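Der Schläger des Herrn Halim

Dem Vorstand des Badmintonvereins Himar lag zur Sitzung am 5. Mai ein einziger Tagesordnungspunkt vor, und dieser betraf einen Schläger. Slamet Halim, Mitglied der zweiten Mannschaft, hatte im Pokalspiel gegen Dendico einen Rahmen benutzt, dessen Aufschrift abgeschliffen war. Der Gegner legte Protest ein. Das Regelwerk der Bezirksklasse verlangt, dass Hersteller und Modell erkennbar sind, und sieht bei Verstoß die Wertung zugunsten der Gegenseite vor.

Den Vorsitz führte Fitriani Teoh. Sie ließ den Schläger auf den Tisch legen und bat die Anwesenden, ihn nicht zu berühren, solange das Protokoll nicht eröffnet sei. Herr Halim saß am Fenster und hielt die Hände im Schoß gefaltet. Er war ordnungsgemäß geladen worden und ordnungsgemäß erschienen, in Anzug und Krawatte.

Zur Sache erklärte er, der Rahmen stamme aus der Werkstatt Vilix, die es seit langem nicht mehr gebe. Die Aufschrift habe er selbst entfernt, mit feinem Papier, an einem Abend im September. Zu den Gründen wolle er sich nicht äußern.

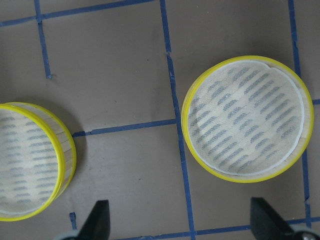 Darmawan Wattimena wandte ein, dass Gründe hier ohnehin ohne Belang seien, die Bestimmung kenne keine Ausnahme, und man möge bitte über die Wertung sprechen und über nichts sonst. Frau Teoh nahm den Einwand zu Protokoll. Sodann verlas sie das Gutachten der Firma Hutapea, das den Verein 147 Euro gekostet hatte. Der Rahmen sei in Länge und Breite regelgerecht, die Bespannung gleichmäßig, der Griff zweimal erneuert. Unter dem Griffband habe sich eine Gravur gefunden, zwei Buchstaben und eine Jahreszahl.

Die Buchstaben waren nicht die seinen. Frau Teoh las sie vor und sah danach länger in die Akte, als es der Text erforderte. Yanti Oei, die das Protokoll führte, legte den Stift ab. Sie hatte vor Jahren mit Herrn Halim im Mixed gespielt, eine Saison lang, bis zu ihrer Knieverletzung, und den Schläger damals in der Halle vergessen.

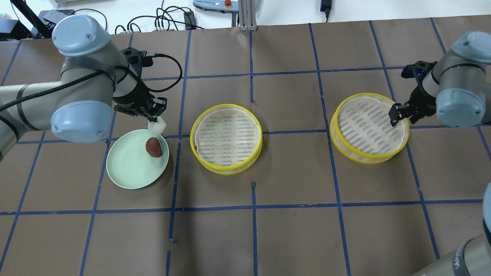
Ob sie den Gegenstand wiedererkenne? Sie erkenne ihn wieder, sagte Frau Oei, und sie bitte darum, das Protokoll für den Rest der Sitzung abgeben zu dürfen.

Der Bitte wurde entsprochen. Herr Wattimena übernahm den Stift und schrieb von da an in sehr kleiner Schrift. Der Protest wurde anerkannt, das Spiel für Dendico gewertet, Herr Halim schriftlich verwarnt. Über die Herausgabe des Schlägers fasste der Vorstand keinen Beschluss - ein Antrag lag nicht vor.

Nach Schluss der Sitzung blieb der Schläger auf dem Tisch zurück. Frau Oei ging zur Tür, kehrte um und fragte Herrn Halim, ob die Halle am Donnerstag noch immer bis zehn geöffnet sei.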